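Minimalism, and other things I have paid to store

It was April when I gave up on the storage unit. I'd been renting it in Nunolcombe, out past the tile showroom, on the understanding that it was temporary. The understanding was mine. The storage people never shared it, and kept taking the direct debit with great serenity.

I moved into the flat with a firm plan to own less. I'd read a book on it, which I still have, along with the sequel. The method was that anything you weren't sure about went into a box, and if you hadn't opened the box in a year you gave it away without looking. What I did was put everything in boxes, put the boxes in a shed with a roller door, and tell people at barbecues how light I felt.

Then I added up the fees. More than 2,000 dollars, to house a fondue set, Dad's golf umbrella, a slow cooker with no lid and a rug I'd described in writing as hideous. I could have flown the rug to Portugal.

So I hired a van and brought the lot home. Samir is the cat, and he has been in a carton marked KITCHEN MISC ever since, coming out for meals and to look at me as if he'd always expected it to go this way.

My friend Ruth Arboleda has never thrown anything out and has never claimed she would. Her house is full to the picture rails and she can put her hand on a spare fuse at 9 at night in a blackout. I used to feel a bit sorry for her. I have now borrowed from her, in order, a fuse, a cake tin, a spirit level and a funeral jacket, all of which I once owned and got rid of in the first flush of the book. The funeral jacket was nicer than mine, too.

She came over to help me sort and was no help whatsoever. Every item I held up, she said, "Oh, you'll want that." By lunch we had a pile for keeping, a pile for Ruth, and one odd sock for the op shop.
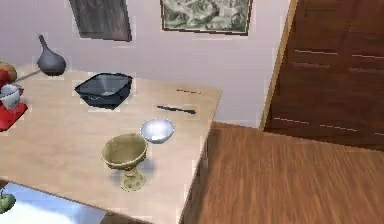 What got me in the end was the selling. I'd had the idea that I could claw back some of the fees by putting the better bits online, and I listed a Rolura stand mixer, going well, one owner, for 20 dollars. I had 305 messages. Most of them asked if it was available. One wanted to know if I'd swap it for a kayak, and I thought about that for longer than I'd like. The man who finally turned up from Mallo Street beat me down to fifteen and then asked if I had a box for it. I did have a box, mate. I had boxes like you wouldn't believe.

The slow cooker went back in the cupboard – I've ordered a lid. The rug is under the desk, where it's warm on the feet and I can't see the pattern. The fondue set I offered to Ruth, who already has two.

I haven't cancelled the storage unit yet. They want a month's notice in writing and I can't find the contract, which I have a horrible feeling is in the carton with the cat.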